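Pinces portatives Urberg : notre avis après 17 jours

Par Quentin Bouvier
8 commentaires – 100 partages

J'avoue que j'attendais ce colis avec une impatience de gamin ! Chez Bomach, nous travaillions depuis avril avec de vieilles pinces bien lourdes, et passer à la paire Urberg (plastique gris clair, deux doigts courbes doublés de noir) m'a tout de suite réconcilié avec les longues séances. La prise en main est douce, les cubes à marqueurs restent bien dégagés sous les doigts, et mes poignets me disent merci.

Pour les cintres en bois, il faut un peu de patience – le crochet demande de la finesse – mais on y prend vite goût.
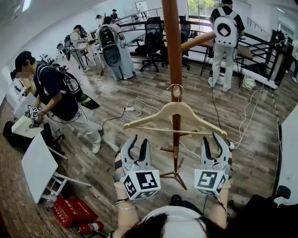 Ce qui me plaît moins

Les câbles le long de l'avant-bras, toujours eux. Torbjørn les fixe au ruban, moi je râle. Je garde quand même la paire !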